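Week 2: File Permissions on a Shared Unix Machine

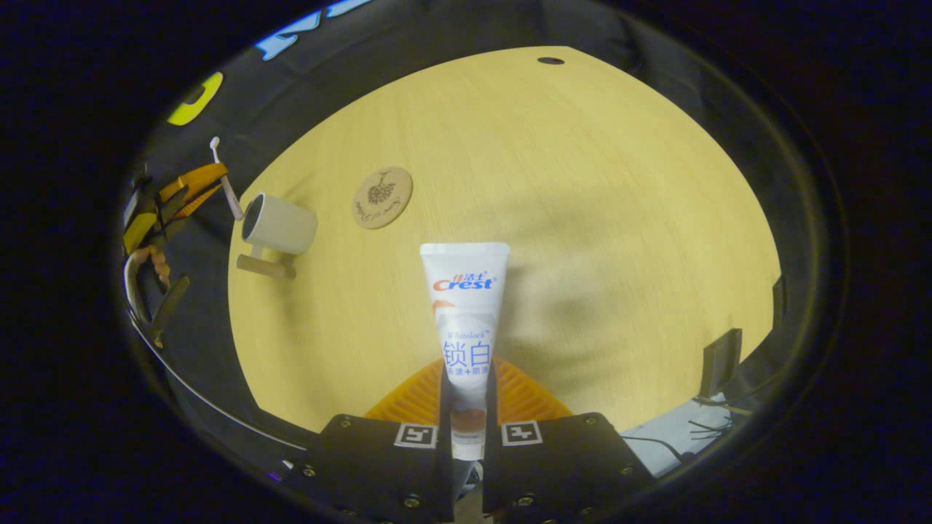 A student in the morning section asked why we bother with permission bits at all when everyone in the class trusts each other. Good question, and I love getting it this early! Trust doesn't stop a typo. One stray rm in the wrong directory can take a whole group's work with it, and the bits are what stand in the way.

Log in to stillholm and type ls -l in your home directory. The first column looks like this:

-rw-r--r--

The first character is the type (a dash for a plain file, d for a directory). After that come three groups of three: owner, group, everyone else. Each group can hold r, w and x, worth 4, 2 and 1. Add them up and you get the octal digit, so the file above is 644. Once this clicks you'll read these strings as fast as you read a clock.

Directories are where it gets fun. On a directory, r lets you list the names, w (together with x) lets you add and remove entries, and x lets you pass through. Try chmod 100 on a scratch directory and then ls it. You get an error, but cat on a file inside still works if you know its name and can read the file. Play with this one for a while!

umask: the bits taken away from new files. Ours is 022 on stillholm and 026 on haltora. Work out what a new text file gets on each (start from 666).

Before lab
Read the chmod and umask man pages, all the way through.
Make a directory your lab partner can enter but not list. You share a group, so only the middle digit needs thought.
Bring one permission string from /usr/bin with an s in it. We start there next time, and setuid is my favorite topic in the whole course.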